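4.2 Grasp point selection on thin film

The bag task is where the old planner hurt us most. Translucent film gives bad depth, so the point cloud has holes right where the grasp should go. We stopped asking for a full surface. Instead the wrist view is segmented, fold ridges are scored, and the planner picks a corner or ridge the two fingertips can close on (Fig. 3, top). Score is a weighted sum of ridge contrast, approach clearance and distance to the other arm. Weights tuned by hand on the Flulstead set, then frozen.
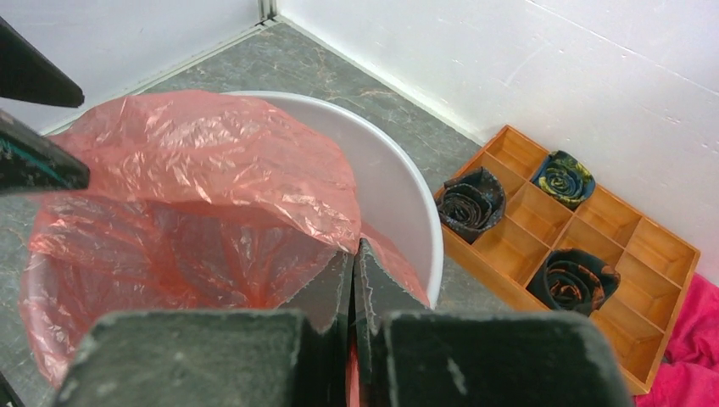 Liesl Danzer objected in review that ridge contrast is mostly a lighting cue and would fall apart under a diffuse lamp. Fair. We reran 630 of the stored grasps with the contrast term off, and the ranking changed less than we feared, but it did change, mostly on film lying flat. The term stays in, with a lower weight than in the Solville release.

Two-arm timing. Each arm runs its own controller at 1000 Hz and both read one shared plan. A handover is only allowed once the holding gripper reports a stable width for 7 consecutive planner ticks. Before that the second arm can approach but not close. Without this rule the arms deadlocked, each waiting on teh other's release flag. Vangelis Kyriakidis traced it to a stale timestamp in the Lehner bridge, fixed in the build of 4 Feb 2021.

Collision checking treats the hanging film as free space. Crude, but a deformable model was too slow to run in the loop. Links, wrists and fingers are checked against each other as capsules; cables are not modeled at all.

Figure 3. Bag grasping. Top: wrist view, fingertips on a fold. Bottom: both arms at the bag, left gripper holding.
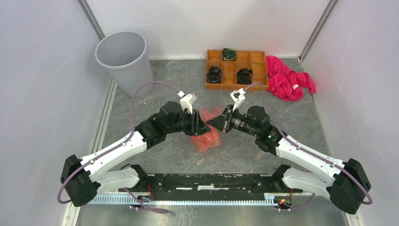 4.3 Training data and replay

The segmenter was trained on 3380 labeled wrist images. Labels were made in Stenwood, and corrected once more in April after we found mask edges drifting on overlapping layers. Replay uses the same message format as the live system so a failed grasp can be be stepped through offline.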